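Print this page | Send by e-mail

Filed under: Course materials / Automation / Buying and evaluating

Unit 9: Reading an offer for a two-arm work cell
Lecturer: Emiko Wada

In this unit we study the offer of the firm Sutter for its tabletop cell Zolleck. Please bring the printed data sheet to class. The offer includes two arms with grippers, the control software and 40 hours of support by telephone. Training of the staff is a separate item, and many buyers overlook this line.

Begin with the reach. The sheet gives one value for each arm, but for us the important thing is the area which both arms can reach together. Draw this area on paper before you compare any prices.
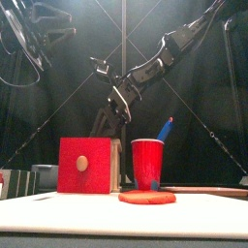

The second point is the grippers. A light cup and a box with a small round knob ask for different things from the fingers, so one value for gripping force tells us little. Ask the seller which objects were used in the test, and how often each task was repeated. In the Sutter report there are 233 trials, but the failed ones are not sorted by object.

Homework: write a letter to the seller with your open questions, one page at most. Send it to Meinrad Pfister until 30th August. We discuss the letters in September.

Print this page | Send by e-mail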